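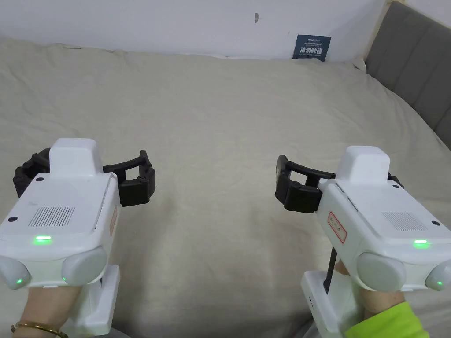 The cream cover, on the bed.

Vilton Duvet Cover, queen, in Oat
Reviewed by Nest Mathias

I have reached the age where a duvet cover can ruin my week, so I went into this one with my guard up. The Vilton comes in six colours, all of them named after breakfast. I bought Oat. It's beige, edging toward cream in the mornings, and it goes with everything in our bedroom by declining to have an opinion.

First, the price. I paid $80 on sale, down from a regular price I suspect has never been charged to a living person. For that you get the cover and two pillowcases, packed in a drawstring bag made of the same cloth. The bag is very nice. I now own four of these bags from various bedding companies and have yet to find a use for one.

The fabric is cotton percale, crisp to the point of sounding like a bag of chips for the first few nights. It settled down after the third wash. If you like sateen you will hate it, and you should probably look at the Tirkmont, which my sister has and which feels like sleeping inside a blouse.

Getting the duvet in is the usual wrestling match. There are ties at all four corners, properly stitched, and long enough to make a real bow. My old Pitine cover had ties at two corners only, so the duvet spent each winter migrating to my husband's side, where it was warmly received. No migration so far. The closure is buttons along the foot end - 16 of them, which is at least six more than anyone needs at bedtime on laundry day. One came off in October and there was no spare in the packaging.

Now, wrinkles. The label says "relaxed finish," and I'd call that a generous reading. Take it out of the dryer while it's still a bit damp, give it a good snap, and smooth it by hand once it's on the bed. Or leave it in the basket overnight like I do and have a relief map of the Rockies.

It washes well at 40 and the colour hasn't shifted. Coffee came out of it. Beet soup did not entirely come out of it, though I accept that eating borscht in bed puts me outside the normal testing conditions.

Would I buy it again? Yes, on sale, and I'd sew the buttons on tighter before I used it. Four stars. The missing one is for the button, which is somewhere under the bed.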